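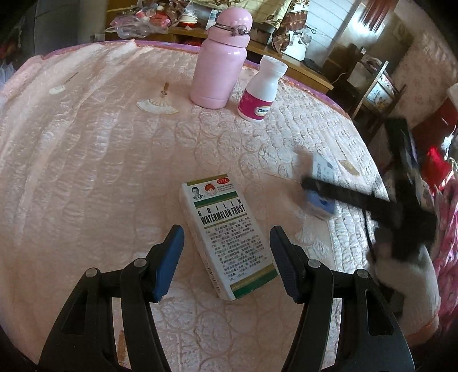 gristmill_jo
Thread starter, data collection lead (Larkness project)

Ok so we're 3 weeks into the October round and I want opinions before I send everybody back out. We're gathering pick and place demos with the handheld grippers, two per person, in regular homes. Target is 300 episodes for the small box group (medicine boxes, tea, batteries, that kind of thing) and we're sitting at 184.

My problem is the tablecloths. I told people to use whatever table they've got, and now I'm looking at quilted pink cloth with fans all over it and a box of Guilin Watermelon Frost lying at an angle between the fingers. I love it. My training person does not love it. He says shiny folds under a printed box are going to wreck the tracking and we should ask for bare tables until we hit the number.

Do I listen to him?

---

Barnum_bench
Member

Don't listen to him. If you only collect on bare tables you'll get a policy that works on bare tables. We did our first Ofori set on one gray desk and it was adorable how fast it fell apart in somebody's kitchen.

---

tapewormhole
Member

Kind of with the training guy here, sorry. Pattern is fine, loose cloth is the part I'd worry about. When the fingertips drag on the fabric the whole thing bunches up, the box moves with it, and now your demo is half about pushing a tablecloth around. Clip it under the edge of the table and keep the fans.

---

gristmill_jo
Thread starter

Clips I can do! I've got a bag of them somewhere. Does anybody have trouble with medicine boxes in particular? The long thin ones get nudged before people close on them and then they chase it across the table.

---

Barnum_bench
Member

Let them chase it. Those are recoveries, and you want recoveries. I'd keep every one where they end up with the box in the right spot.

---

tapewormhole
Member

I'd keep some. We had a guy whose chases went on forever and the model learned to poke stuff for fun. I cap it at 7 seconds from first touch to a solid grip, anything longer goes in a separate folder and I decide later (I never decide later).

---

quietservo
New member

Question from somebody who just started -- one of your fingertips is bright blue and the other one's a dark navy with ribs. Is that on purpose? Ours match and I was told very firmly never to mix them.

---

gristmill_jo
Thread starter

If the colors differ I write it in the session notes and move on. I'd be stricter about the grip surface than the color. If your lead told you never to mix, go with your lead, they know what their calibration is doing.

---

tapewormhole
Member

I'd have made them swap it before recording. Just saying.

---

Barnum_bench
Member

You'd make them swap the curtains too.

---

tapewormhole
Member

Only the floral ones.

What I'd really look at is the other gripper. It's a big blur over on the right, on top of that white and blue box. If people are whipping the second hand around like that while the first one is lined up on something, you'll get junk poses. We ask for one hand parked unless it's a two hand task.

---

gristmill_jo
Thread starter

Hmm. That one I hadn't thought about. The instructions say "move naturally" and I guess people's natural is faster than mine. I don't want them moving like they're underwater either, the Flakodent set was like that and it was miserable to train on.

---

quietservo
New member

Could you leave the speed alone for near stuff and just ask them to slow down on the last few inches? That's what's on our card. Also do the bottles stay on the table when you're doing boxes? I keep clearing mine off.

---

gristmill_jo
Thread starter

Leave them! Pink bottle, supplement bottle, whatever's there. I want the clutter. Last few inches is good, I'm stealing that.

So for the next batch: cloth clipped, clutter stays, slow at the end, second hand parked if it isn't doing anything. Still undecided on the chase cap. Might try 7 on half the people and see who complains.

---

Barnum_bench
Member

Put me down as complaining.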